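Stitus Housing Association, Friesen House
Minutes of the household group meeting
16 Aug 2026, common room

Present: Lenni Hyvönen (chair), Toivo Eskola, Eetu Kiiskinen, Shih-chieh Hung (minutes)
Absent with notice: Lauri Mäkelä

1. Opening
Lenni opened the meeting at 18:10. The minutes of the previous meeting were approved with one correction: the key to the bicycle room is kept by Eetu, not by Toivo.

2. Money
The group has 358 euros in the account. From this, 26 euros will be paid back to Toivo for shelf paper and hooks. The receipt from Dikura was shown and accepted.

3. Kitchen cupboards, second floor
Toivo informed that the two upper cupboards are now cleared. Some residents have not put names on their food. It was discussed if food without a name can be thrown away. Eetu was against, and he proposed to put a note on the door first and wait one week. Agreed as Eetu proposed. Toivo writes the note in Finnish and Shih-chieh writes it in English.

4. Noise from the washing machine
The machine was used after 22:00 two times. Lenni has talked with the resident in room 309. The matter is closed.

5. Boxes for the shared shelf
At the last meeting it was decided that small things from the cupboards and the desk drawers are collected in open boxes, so that everybody can see what there is before buying new. The box lids are removed, because closed boxes were never opened by anyone in spring.

Eetu asked if bottles and canisters should stand upright in the box. Lenni answered that it would be better, but the cardboard boxes are wide and the things fall over when the box is moved. Toivo can ask at Jolov if they have dividers left over. No money is reserved for this now.

Pill bottles were discussed for a longer time. Shih-chieh was of the opinion that they should not be in the same box with other containers, even when the label is easy to read.
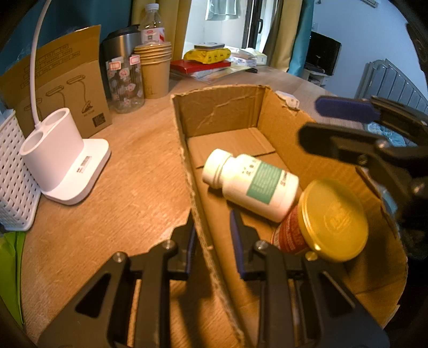

Lenni agreed with this. It was decided that pill bottles are given back to their owner, or taken to the pharmacy if the owner is not found. Canisters with a plastic lid can stay in the box. Boxes with torn edges can be used until November and are then changed for new ones.

Lauri had sent a question by e-mail: can the boxes be kept on the table in the common room? Decided that they can be there during sorting, but after that they go to the shelf.

6. Other matters
The lock of the storage room is stiff. Eetu will oil it.
Room 296 has asked for a second chair. Lenni will look in the storage.

7. Next meeting
The date will be sent by e-mail when Lauri is back. The meeting ended at 19:05.

Minutes written by Shih-chieh Hung
Checked by Lenni Hyvönen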